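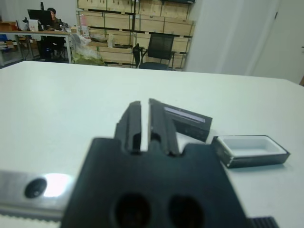 Black box lid on the white table, Sunday.

OK so a few of you asked how my memory study went and I keep giving bad answers in the replies, so have a thread.

Quick version of the setup. Everybody reads a two-page text about a made-up island called Podamer – what people farm there, how the ferries run, who owns the salt works. Then one group rereads it and the other group closes it and writes down whatever they can remember. Test a week later.

If you've taken any intro psych you know how this is supposed to go. Rereading feels great and doesn't stick so well, pulling stuff out of your own head feels awful and sticks better. Old finding, lots of people have gotten it. I wanted to see if it held up when the text was boring on purpose.

And wow was it boring. Ifeoma Briggs wrote it for me and I asked her to make it worse three times. There's a whole paragraph on ferry timetables. One guy wrote "is this a punishment" in the margin of his recall sheet.

We had 181 people sign up through Skolora, and then I lost 18 of them before the second session. Not terrible for a one-week gap! I'd budgeted for more than that.

The part I didn't see coming was scoring. I figured free recall would be easy, you just tick off the ideas. But what do you do with "they have boats"? The text says the ferry leaves from the north harbor twice a day. Is that one idea, half an idea, nothing?

Quyên Diệp and I each scored the same pile of sheets blind and then compared. We were miles apart on the boats. She's strict, I'm a pushover. We ended up writing a rule sheet 11 pages long and starting over from the first sheet (sorry Quyên).

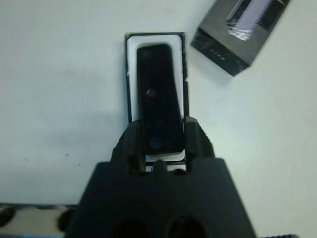
Anyway, second round of scoring we matched up really well, so the rule sheet was worth the week it ate. If you're doing free recall for a thesis, please write yours BEFORE you look at any data. I'm begging.

Results, since that's what you're here for. The recall group did better on the delayed test. The gap was smaller than I expected and it came mostly from the farming section. On the ferry timetables both groups were equally hopeless.

My pet theory is that the farming section hangs together as a little story and the timetables don't, so there's nothing to grab on to when you try to pull it back out. Joni Lindqvist thinks it's just position, because the ferries are stuck in the middle of the text. Annoyingly he may be right and I can't tell from this data.

So the next one shuffles the order of the sections. Same island, same awful prose. Hanne Kemppainen is helping me work out the sample size and keeps saying things like "1,000 would be nice" as if I have that kind of money.

Also going to ask people how well they THINK they'll do before the delayed test. I only asked a few this time, casually, and the rereaders sounded so sure of themselves. Can't report that, but I want to do it right.

Someone asked if the Podamer text is free to use. Yes, once I fix the typo in the salt works paragraph that every single scorer has now emailed me about.

Will post the rule sheet too, probably later this month. Reply if you want me to tag you when it's up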